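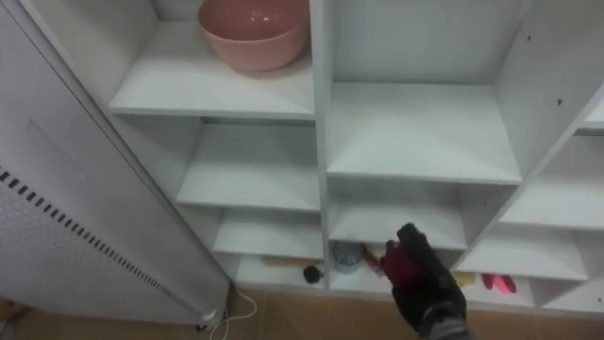 I've been selling the Talley open cube shelf for a while now, and it's still the piece I'd take home first if you let me loose in my own stockroom. It's white all over, no doors, no baskets included, just square cubbies you can reach into from the front. What I like is how little you have to put in it before it starts working for you. A wide pink bowl gets a cubby all to itself, a light blue cup goes lower down, and you've still got whole squares sitting empty for whatever comes home with you next. I'm a big believer in leaving a few empty!

The Talley comes from Brerov, a small outfit in Grurnusdale that makes shelving and pretty much nothing else. I started with their narrow hall rack and sold out of it by September, so I asked what else they had. They sent me one of these and I put it together on my kitchen floor with a cup of coffee going cold next to me. Took me the length of a ballgame on the radio, but I stop to listen, so you'll be faster.

Height: 50 inches
Weight limit per cubby: 14 pounds, spread out
Finish: matte white, wipes clean with a damp cloth
In the box: panels, backs, hardware, wall strap, hex key

Please use the wall strap. I know, everybody leaves it in the bag. Put it on anyway, especially in a kid's room or on a floor that slopes (mine does - you can roll a marble from the closet to the door).

I keep the everyday stuff low and the pretty stuff high, and small odds and ends go at the front edge so they don't wander off to the back. If you're the basket type, measure the inside of a cubby first. Baskets sold for other brands can be a hair too wide and then you're stuck shoving.

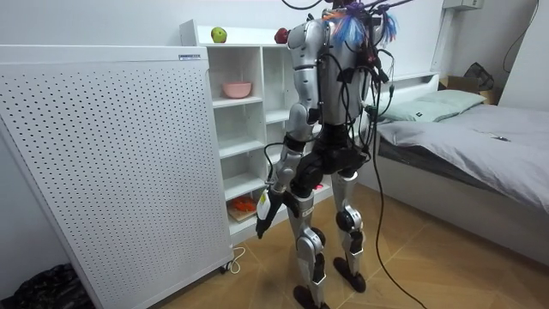 Can I lay it on its side and use it as a bench?
Please don't. The backs and dividers are made to carry weight standing up, and a grown person sitting on it will work the joints loose.

If you do want something to sit on, the Alemneh bench is the same white and I can ship them together. The shelf by itself is 78 dollars, flat-packed in one box. It's a heavy box, so get a friend for the stairs. 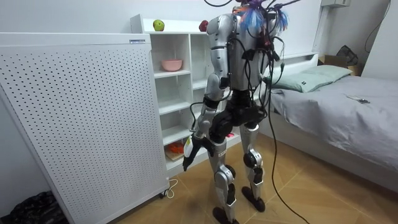

Laurier Charbonneau wrote in to say that the bottom row is the only one that ever gets messy at his place, and that he finally gave up and made it the "dump it here" row, with everything above kept neat. Saodah Simanjuntak does the opposite and keeps the bottom for toys, so cleanup is one quick sweep before dinner.

Spare hardware packs are free, just tell me which pieces you're missing. Returns are fine as long as it hasn't been put together.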